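Thread: Sim first or hardware first? Planning our equipment money
Posted Wednesday by plankton_dan

Hi all! Our makerspace in Skiltstead finally has money set aside for a two-arm robot and I'm way too excited to be sensible about it. The plan so far is to spend the first stretch entirely in simulation, then buy arms once we know what we need them to do. I've been pricing the Fereo bench kit against the Andreadis one. Fereo is cheaper up front but the spare finger pads are $19 a pair, and I think we'd chew through those. Has anyone here budgeted for this kind of thing on a club income?

gantry_moth wrote:
Oh, this is a great project! Yes, sim first, every time. Put your early money into a decent graphics card and hold off on everything else. We paid $400 for a used one and it's been running since July without a hiccup. You'll find out which gripper shape you want before you've paid for the wrong one (we wanted wide fingers, and we were so sure, and we were so wrong).

torquewrench_5 wrote:
I'm going to disagree a bit. Sim is fun, but it won't tell you what shipping costs, how long a replacement wrist takes to arrive, or whether your bench is stiff enough. Buy one arm now, a cheap one, and learn on that. Two arms can come later.

plankton_dan wrote:
See, I'd love one arm now! But if I spend on that, the second arm slips to next year, and the tasks we care about mostly need two. Pads are my big unknown. I've put in 5 pairs for the first year and have no idea if that's silly.

gantry_moth wrote:
Not silly, maybe a bit low. Log every grasp in sim and note how many are on tall or awkward things. Those are the ones where you'll want the better fingers. And read the Galis forum section on mounts before you pick a bench, there's a long thread about bolt patterns that saved us a second order.

torquewrench_5 wrote:
Logging sim grasps tells you about sim grasps. Pad wear is all about the real rubber and the real dirt. I'd double the pads and cut the graphics card.

plankton_dan wrote:
Fair, but the log is already at 276 grasps and I'm learning loads from it, so the card stays! Two from our sim room, the second one with the fingers closed on a tall green piece: 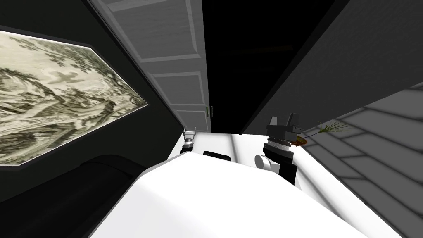
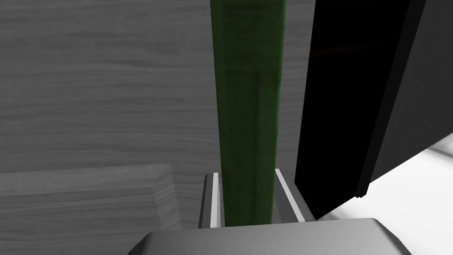
bracketbrain: I'd split the difference on the pads and get a written lead time from both sellers before you commit. Andreadis quoted us one date on the phone and a later one by email, and the bench sat there with nothing bolted to it. Also ask whether the wrist cables are included, ours were a separate line on the invoice.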